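Packing light with the woman behind Chambi

I'd been wanting to talk to the founder of Chambi for ages. It's a tiny bag repair business, just her and a sewing machine, and she fixed 793 bags last year! We met over tea and I came with far too many questions. 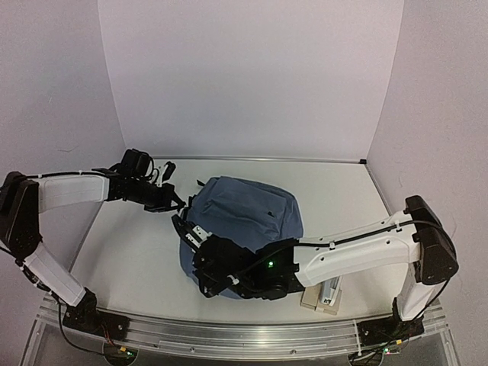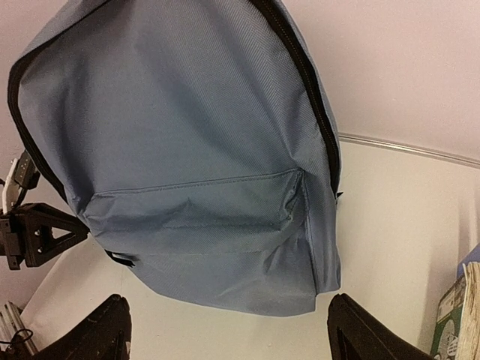
I started with the one I get asked most: what should you look for in an everyday backpack? "Pockets, but fewer than you think," she said, laughing. "People buy 3 bags in a row because they can't find their keys in the first." She likes a plain shape, and the blue one with the big front pocket is very much her sort of thing (mine too, I'm a sucker for a rounded top). Creases in the fabric don't bother her. "A bag should look sat on. It's the zips and strap ends I check."

And packing? Heavy things go against your back, she told me, and anything you'll want on the train goes in the front. She empties hers every Friday and once found over 300 paper clips, which I still can't get my head round.

Her repair list opens again in June. I've already put my old rucksack down for a new zip.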